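小さな作業場に卓上ロボットアームを入れるときの進め方

最終更新:10月

工房や検品室に卓上サイズのロボットアームを一台入れたい、という相談が増えてきました。うれしいです! 私はエヴネス(Evness)という雑貨の検品と詰め合わせをやっている小さな会社で現場のまとめ役をしていて、アームを使い始めてからというもの、昼休みまで台のそばで過ごしてしまうくらいこの仕事が好きになりました。このページでは、機械の設定よりも「人の側の段取り」を中心に、うちでやった順番のまま書いていきます。プログラムの書き方は別ページに分けました。

用意するもの
・卓上アーム一台と、それを固定できる机
・よく扱う品物を二、三種類(形がはっきり違うもの)
・紙のノート一冊(共有フォルダではなく紙をすすめます)
・作業者全員が集まれる時間を40分

手順1 どの動作を渡すかを、やっている本人に聞く

最初にやるのは機械選びではありません。いま手を動かしている人に「どの動作がいちばん嫌いですか」と聞いてください。うちの場合、私は重い箱の上げ下ろしだろうと思い込んでいました。ところが検品担当のシーヴ・ダーレンさんの答えは「同じ場所に手を伸ばして、つまんで、右に置くだけの動き」。箱は休みながら運べるけれど、つまんで置くのは列が続くかぎり止められない、というわけです。なるほど! と膝を打ちました。

聞き取りは一人ずつやるのがおすすめです。全員の前だと、慣れている人ほど「別に困っていない」と言いがちです。聞いたことはその人の言葉のままノートに書きます。「リーチ動作の反復」などと書き直すと、あとで読み返しても何のことだか思い出せません。

手順2 渡さない動作も決める

こちらも同じくらい大事です。うちでは次の動作を人の手に残しました。

・傷かどうか迷う品物の最終判断
・お客様の名前が入る品物の梱包
・新しい取引先の初回ロット全部

線引きは紙に書いて、台の横に貼ります。口約束のままだと、忙しい日に「これもやらせちゃおう」がどんどん広がって、気づくと誰が判断した品なのか追えなくなります(うちは一度やりました)。

手順3 台をつくる

アームは机の奥側に固定し、手前を広くあけます。人が品物を置いたり、転がったものを拾ったりするのは全部手前からなので、ここが狭いと毎回いらいらします。ケーブルは人の手が通る側に垂らさないこと。あとから直すのは本当に面倒なので、固定する前に一度仮置きして、全員に前に立ってもらってください。背の高い人と低い人とでは邪魔に感じる場所がまるで違っていて、見ているだけでもおもしろいです。

作業面の色と照明もこの段階で試します。濃い色の板は淡い色の品物がよく目立つかわりに、細かいごみも目立ちますし、つやのあるものは光を返します。カメラで品物を見つける方式なら映り込みが悪さをすることもあるので、朝と夕方の両方で確かめてください。うちは午後4時ごろの窓の光を見落として、ブラインドを一枚買い足しました。

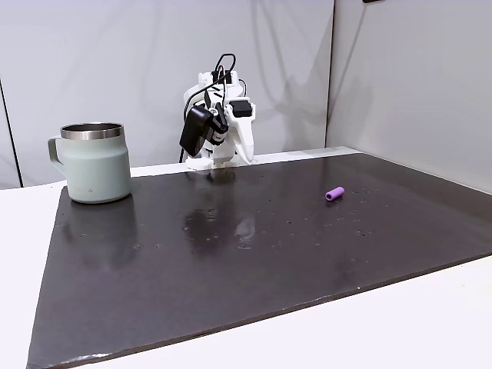
手順4 少ない品物で始める

練習に使う品物は、形の違うものを少しだけ選びます。取っ手のあるマグと、横にすると転がりそうな軽い筒。このくらい差があると、つかみ方の得意不得意がすぐに見えてきます。最初から売り場の全品目を並べたくなりますが、ぐっとこらえてください。失敗したときに、品物の形が悪いのか、置き方が悪いのか、設定が悪いのか、見分けがつかなくなります。

置き方は毎回変えます。まっすぐ立てる、横に寝かせる、向きを斜めにする、机の端に寄せる。人が急いで置いたときの置き方をまねるのがコツで、これは現場の人がいちばん上手です。タメル・ハキムさんに「いつもの調子で置いてみて」とお願いしたら、私が一週間かけて考えた配置表よりずっと意地悪な並びがあっという間にできて、みんなで大笑いしました。

作業面は始める前に一拭き。品物を入れ替えるときにも一拭き。これもノートに欄をつくって、拭いた人がしるしをつけます。

手順5 止める練習をする

動かす練習より先に、止める練習を全員でやります。停止ボタンの場所、押したあとの確認、再開していい人。順番に一人ずつ、実際に動いているところで押してもらいます。見学だけの人をつくらないでください。事務のホルゲル・オーセンさんは「自分は触らないから」と遠慮していましたが、書類を届けに来て台の横を通るのは彼がいちばん多いのです。もちろん押してもらいました。

そして、止めた人を責めないと最初に宣言しておきます。止めすぎはあとから直せます。遠慮して止めなかった、が続くほうがずっと怖いです。

手順6 記録は回数と一言で

試運転の間は、試した回数と失敗の一言メモだけを残します。うちは切り替えの目安を2000回と決めていましたが、1406回目のところで一度中断しました。成績が悪かったからではなく、メモに「待ち時間が長くて手持ちぶさた」という書き込みが七つもたまっていたからです。機械の調子ばかり見ていたら見逃していたと思います。

そこでアームの横に立って見張る役をなくし、隣の机で傷の判定をしながら、呼ばれたら対応する形に変えました。これがよかった! 判定に落ち着いて時間を使えるようになり、迷った品を二人で見比べる余裕も出てきました。

手順7 仕事の中身が変わることを、言葉にして渡す

アームが入ると、つまんで置く仕事が減って、様子を見る、直す、判断する、教える仕事が増えます。増えたほうの仕事は目に見えにくいので、放っておくと誰の仕事でもないことになってしまいます。役割表に書き足し、勤務時間の中に入れてください。うちでは「台の当番」を午前と午後で交代にして、当番の間は出荷の数を数えないことにしました。

給与や評価の話も、ここで逃げずにしておきましょう。うちは代表のカムレシュ・サチデヴァさんが、アームの導入を理由に勤務時間を減らさないと紙に書いて貼り出しました。この一枚が貼られた日から、改善の提案が目に見えて増えました。それまでは皆、うまくいったら自分の仕事がなくなるのではと思いながら手伝ってくれていたのです。もっと早く書いてもらえばよかった、というのが私のいちばんの反省です。

よくあるつまずき

品物をつかみ損ねる
 まず置き方を見直します。設定をいじるのはその次です。変えるのは一度に一か所だけにして、変えた人の名前をノートに書いてください。

ベテランが使いたがらない
 説得するより、渡さない動作の表を一緒に作るほうが早いです。ベンディク・オーベルグさんは最初まったく台に近寄りませんでしたが、いまは新しい品物が届くたびに、どこをつかませるかを真っ先に決めてくれます。

当番が片寄る
 得意な人に集中しがちです。その人が休むと全部止まるので、苦手な人の当番の日こそ得意な人を隣の席にしてください。

別の作業場でも使いたい
 うちは近くのピリットネス(Pillitness)の作業室にも同じ手順を渡しましたが、そのままでは合いませんでした。机の高さも人数も違います。手順1の聞き取りだけは省かずに、その場所の人とやり直してください。

聞き取りに使った質問の一覧と、台の横に貼る線引き表のひな形は、次のページに置いてあります。印刷して、どんどん書き込んで使ってください。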